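Sodora publishes first results from household chore trials

5th April – Sodora, which develops software for two-finger robot arms, has published the first results from its household chore trials. The company tested the same control software on 1,034 chore attempts in simulated rooms and then on 292 attempts in a furnished test apartment in Vurcombe.

The chores were ordinary ones: putting cups on a shelf, closing drawers, picking clothes up off the floor and wiping a counter. Each attempt was scored as finished, partly finished or failed. An attempt that needed a person to step in was scored as failed, even if the person only moved a chair.

Drawers and cups gave the best results, both in simulation and in the apartment. Clothing gave the worst. The software often took hold of a shirt correctly and then dropped it on the way to the basket, or picked up two items together and did not notice.

"We can put away dishes at a slow but steady pace," said Maëlys Bodin, head of testing at Sodora. "We can't do laundry yet, and I would not want anyone to buy a machine this year expecting it to."

The simulated rooms differ in layout, wall color, furniture and lighting, and the starting position of the arm changes with every attempt. 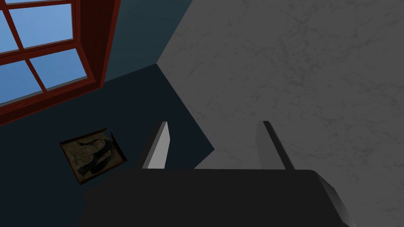 Can a robot do the household chores on its own yet?

Only a few of them, and only in a room where someone has already cleared the way. In the Vurcombe apartment, the software still needed a person nearby for every session.

Sodora ran a smaller shop-floor trial with Rorby, a maker of kitchen fittings. There the arm sorted hinges into trays over some 400 working hours. Jérémie Marchal, production manager at Rorby, said the arm kept up with the line on regular parts but stopped whenever a tray was out of place.

"Our staff spent less time sorting and more time straightening trays," Marchal said. "We will keep it on one line for now."

A second round of apartment trials is planned for October. It will add bed making and unloading a dishwasher, and will use a new grasp planner written by Hrvoje Stojanović and his team. The scoring rules will stay the same so that the two rounds can be compared.

The full results, with a list of failed attempts by chore, are available from Sodora on request.

Press contact: Didier Delaunay, Sodora press office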